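Situra Two-Arm Tabletop Workcell
Equipment and Planning Information

Home / Equipment / Workcells / Two-Arm Tabletop

Overview

The Situra Two-Arm Tabletop Workcell is a complete station for laboratories, technical colleges and small production departments that need to handle soft and flexible items: cables, garments, towels, bags and similar goods. It is supplied by Altbridge as a single purchase, with both arms mounted, wired and tested before shipment.

Departments preparing a budget request should read this page together with the current Altbridge price schedule. Prices are issued in writing and are held for 90 days from the date of the quotation.

What the workcell is used for

Most purchasers begin with sorting and clearing work. Loose cables and cloth are difficult to handle with a single arm, as one end usually has to be held while the other is moved. A second arm on the same front rail allows an item to be passed, straightened or lowered into a basket without a separate fixture.
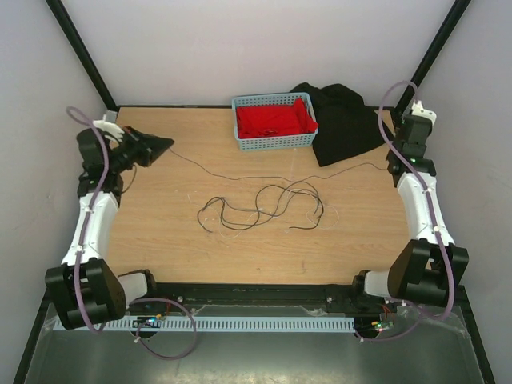
Purchasers are advised to list the items they intend to handle before requesting a quotation. Thin cable, heavy cloth and rigid parts call for different gripper fingers, and a change of fingers after delivery is charged as a separate order. Sample items may be sent to Altbridge for assessment at no charge. Up to 13 samples are accepted per inquiry, and they are returned with the written assessment.

Included in the base price

Two arms with grippers
Tabletop, front rail and frame
Back and side panels
Cable sleeves, fitted
Tesidex control software, single-site license
Operator manual, printed and electronic

Not included

Computer and monitor
Baskets, trays and other containers
Replacement gripper fingers
Electrical work at the receiving site
Removal of existing equipment

Site planning

The receiving department is responsible for a level floor, a grounded power supply and clear access from the loading area to the point of installation. A site form is sent with every quotation and must be returned before an order can be confirmed. Installation and operator training together take 8 working days.

Delivery and budgeting

Standard delivery is 13 weeks from confirmed order. Institutions whose budget year closes in October should allow time for site approval as well as delivery. Orders may be divided into two payments, the first due on confirmation and the second on acceptance at the site.

Annual service is provided by Kalniņš under a separate agreement. Service should be entered as a recurring cost and not as part of the capital request.

Inquiries

Requests for quotations, site forms and sample assessments should be addressed to Matilde Loureiro, Equipment Sales, Altbridge. Please state the name of the institution, the intended use and the preferred delivery period.

Page revised 7th February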